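Chapter 7

Rules for the Cell You Have

Every robot cell has two sets of rules. The first lives in a binder, has a revision number, and was signed by someone who has since moved to Nelitz. The second is what people do at ten past four when a bar won't come out of a bin. This chapter is about getting the two within shouting distance of each other.

Beginners tend to assume that safety standards are written by people who have never met a robot. The reverse is closer to the mark. Most clauses read as though someone had a very bad afternoon, and the drafting is dull on purpose, so that the next reader can't mistake it for a suggestion. You'll find the prose dry. You are not meant to enjoy it.

Bin picking makes a good first case. The task sounds childish: reach into a bin, take a part, put it somewhere else. A part in a bin, however, lies wherever it likes, and so the arm must be allowed to go nearly anywhere inside the walls. Each freedom you grant the arm has to be paid for in your risk assessment. When Yaowalak Nilsuwan drew up hers for the training cell at Gomero, it came to 183 lines, 70 of them concerned with the bin. The robot itself, she noted in the margin, was the well-behaved part.

Her colleague Oskari Laitinen held that a clamp was a temporary measure and didn't belong in the assessment. He was asked how long the clamp had been there. The clamp is now in the assessment.

By the end of the chapter you should be able to:

tell a hazard from a risk, and explain the difference to a supervisor in a hurry
write a speed limit for manual work that matches the mode the controller is in
list everything inside the reach of the arm, including the things you'd sooner leave out
decide who may hold the handheld controller, and who may only have opinions about it

You will need a pencil, a floor plan and a certain amount of patience. Section 7.1 deals with the workspace, by which we mean all of it: the bin, the bench, the cables and whatever has been left next to them. Keep Figure 7.1 handy while you read, as the exercises come back to it.

Figure 7.1. A KUKA arm with its gripper over an open metal bin of short bars. A bar clamp is fastened at one corner of the bin.
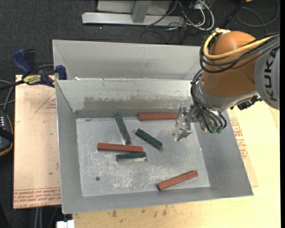 7.1 Drawing the Line Around the Work

Start with the reach of the arm and ignore, for now, the program. Programs get edited. Draw the furthest point the tool can get to with every joint stretched out, then add the length of the longest part it might be holding.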